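Getting hardened candle wax out of a small bowl without wrecking the glaze

Home Help > Cleaning and Care

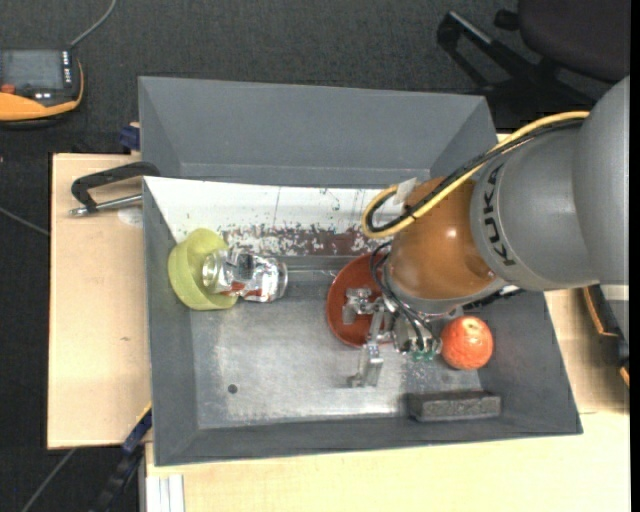
I have a ceramic bowl that I used for a pillar candle on the porch table. The candle burned down further than I meant it to and now there is a solid disk of wax in the bottom, maybe half an inch thick in the middle and thinner where it climbed the sides. The bowl is a Skosard, glazed on the inside and bare clay on the outside and foot. I'd like to use it again, not for food, just for keys and change by the door.

So far I have tried a butter knife, which took off a few chips and left two gray marks on the glaze. I stopped after that. I also ran hot tap water over it for a while and the wax got a little soft on top and nothing else happened. My sister-in-law says to put it in the oven. The candle was a Hometti, the unscented kind, and the label doesn't say what wax it is. It feels greasy and fairly soft, so I'm guessing soy or a blend.

Questions are mainly these. Is freezing safe for a bowl with an unglazed outside? Is the oven a bad idea? And is there a way to get the gray marks off?

Posted by porchlight_dana — Jul 26, 2024

hegarty_road

Freezer. Put it in overnight and the wax pops right out. Works every time. I've done it with glass votives for years.

mudandkilns

The freezer is fine for glass votives with hard wax. For your bowl I would be a bit more careful. Bare clay can hold water, and you just had it under the tap. If there is water in the clay and you freeze it, it can crack or flake around the foot. Let it dry for a couple of days first, somewhere with air moving under it. Set it upside down on a rack if the wax is stuck well enough to stay put.

Once it is dry, put it in the freezer for 2 hours. You don't need overnight. Take it out and press down on one edge of the wax with your thumb or a wooden spoon handle. Hard wax shrinks away from the sides and usually lifts in one or two pieces. Soy doesn't shrink as much and tends to smear, so you may only get the thick middle part out. That still saves you a lot of work.

For what is left, use low heat. Line a baking sheet with foil, put down a folded paper towel, and set the bowl upside down on top. Start with the oven cold. If the bowl just came out of the freezer, leave it on the counter until it is room temperature all the way through before you do any of this. Going from one to the other is how people break these.

Set the oven to its lowest setting. Mine goes down to 170 and that is plenty. Wax melts well below that. Check it after 10 minutes and keep checking. Stay in the kitchen, and don't do it in a gas oven with the flame exposed. The wax runs down onto the towel and you wipe the inside with another towel while it's warm. Use mitts.

One thing about the unglazed part: melted wax will soak into bare clay and leave a dark spot. That's why I'd get as much out cold as you can. If the rim is bare too, put an extra layer of towel under it. A dark spot doesn't hurt anything if it's only holding keys.

Don't pour the melted wax down the sink. It sets up in the trap. Let it harden in the towel and throw it out.

The gray marks are metal from the knife sitting on top of the glaze, most likely. They are usually not scratches. A paste of baking soda and water on a damp cloth may do it. If it doesn't, use a powdered cleanser made for sinks. I use Zenon, but any of the mild ones will do. Rub in small circles, rinse, and look at it in good light. Try the bottom of the bowl first in case it dulls the shine.

tworivers_k

Mostly agree with the above. I skip the oven and use a hair dryer for the thin film, since I already have it out. It takes roughly 16 minutes for a small bowl and you can see what you're doing the whole time. Hold the bowl with a towel, because it gets hot on the side you're heating.

After that, a little rubbing alcohol on a cotton ball takes off some of the greasy feel — keep it away from anything hot — and then dish soap.

Next time put a spoonful of water in the bottom before you set the candle in. The wax won't grab the glaze as much. Or use a saucer.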